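The Prostix dish rack, after one long season of family dinners

I put off buying a proper dish rack for years, mostly out of stubbornness. We have a dishwasher, it works fine, and I told myself that anything left over could dry on a towel like it did at my grandmother's house. Then in June we moved into the rental on Plestov Street, where the kitchen has one short counter and no dishwasher at all, and the towel method lasted until our first big supper. By the end of that night there were wet plates on the stove, on the windowsill and on top of the bread box.

So I ordered the Prostix two-level rack, the one with the slide-out tray, and I've used it every single day since. I should say up front that I like it very much. I also have a few complaints, and I'll get to those, but if you just want to know whether it earns its spot on the counter, mine has.

It comes flat in the box with 4 bolts and a little wrench. I had it together before my coffee got cold, though I did put one of the side rails on upside down and had to start that part over (the rails look the same, so check for the small notch!). The top level holds dinner plates and the bottom is for bowls, cups and whatever else you've got. It feels sturdy. I've leaned a full Dutch oven against it, lid and all, and it didn't budge.

Our dishes are a mixed bunch, which made me nervous. I've picked up a lot of odd pieces at yard sales, and the old Bednárik stoneware I love has thick, chunky rims that don't fit in most racks. The Prostix slots are wide enough if I skip every other one. That cuts the space down, of course, but it's better than chipping a plate I can't replace.

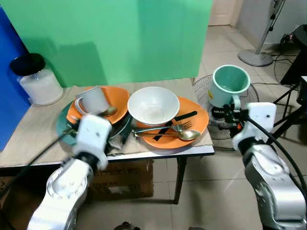
Does the slide-out tray drain by itself?
The tray has a spout at one end that you can point at the sink, and it drains well as long as the rack sits level. On my counter, which slopes backward a little, I fold a dishcloth under the back feet and the water runs where it should.

Now for the complaints. The silverware holder is too shallow. Regular forks and spoons are fine in it, but my long-handled iced tea spoons tip right out, and I've fished them off the floor more times than I'd like. I ended up using a jam jar for the tall stuff, which looks sweet, but I did pay for a holder. The rubber feet also leave gray marks on a light counter. They come off with baking soda, but you have to remember to do it.

I tried the Plirach rack at my sister's place before I bought this one, and it's a prettier thing, no question. It only has 3 feet of cord-wrapped rail to hang cups from and nowhere good for pans, though, and the cord was already getting dingy when I saw it. For a person living alone, it would be lovely. For 6 of us at the table, I needed the bigger one.

Cleaning it is easy enough. I take the tray off and give it a good soak in vinegar and warm water whenever it starts looking cloudy, and the frame just gets wiped down. There's no rust so far, even at the welds, where my last cheap one went orange in a hurry. Prostix gives you 90 days to send it back, and I never got close to wanting to. I do wish they sold the silverware holder separately in a deeper size, and I've written to ask them about it.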